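Oda Öberg
11/19/18

Thread on water loss in loose vegetables. Most of what gets written off as "gone old" in a small shop is water leaving the produce.

1/ The driving force is the vapour pressure difference between the leaf and the air next to it. Temperature and humidity set that difference. Air speed sets how quickly it is used.
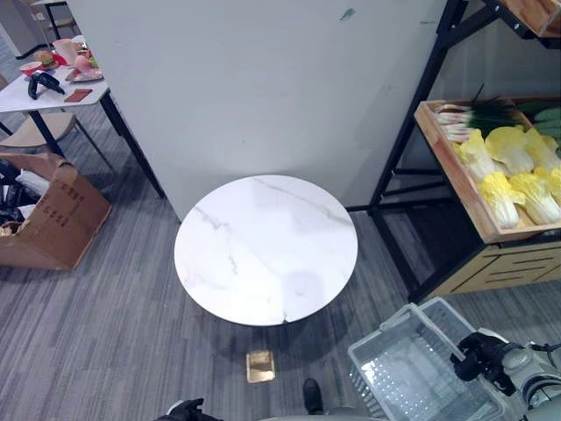
2/ Surface area per gram comes next. Loose leaves lose weight fastest, tight heads more slowly, waxy roots slower still. Trimming the outer leaves of a cabbage exposes a fresh layer and the loss starts again.

3/ In June I weighed 44 crates at Lindholm, morning and evening, over 2,000 readings by the end. The crates nearest the fan lost most, whatever was in them.

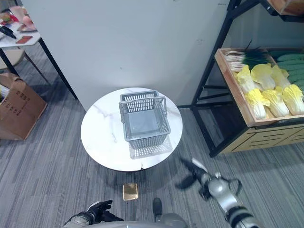

4/ Containers get less attention than they should. Open walls help to carry heat off after delivery, then go on carrying moisture off when you no longer want that. A plastic basket with slotted sides and a solid floor shows the compromise: air crosses from side to side, but none comes up from underneath. For overnight holding I'd line the walls.

5/ A damp cloth over the top cut the loss on leafy stock. On roots I could not tell it from scale error.

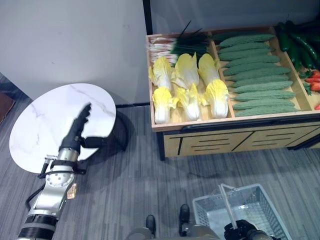
Torbjørn Eklund asks whether misting would do the same job with less fuss.

6/ Partly. Mist cools the surface and raises humidity for a few minutes. With the fan on, it has to be repeated all day, and water sitting in the folds of a leaf encourages rot. I'd turn the fan down first.

7/ The Oden sheet has space for 124 lines, so I split the log in two. Weigh the empty crate separately, every time. Wood takes up water as well.

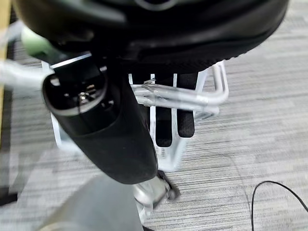 White wire rack, floor-standing.

8/ Next job is the same weighing at Laltari, with a humidity logger on each shelf. Readings will go in this thread.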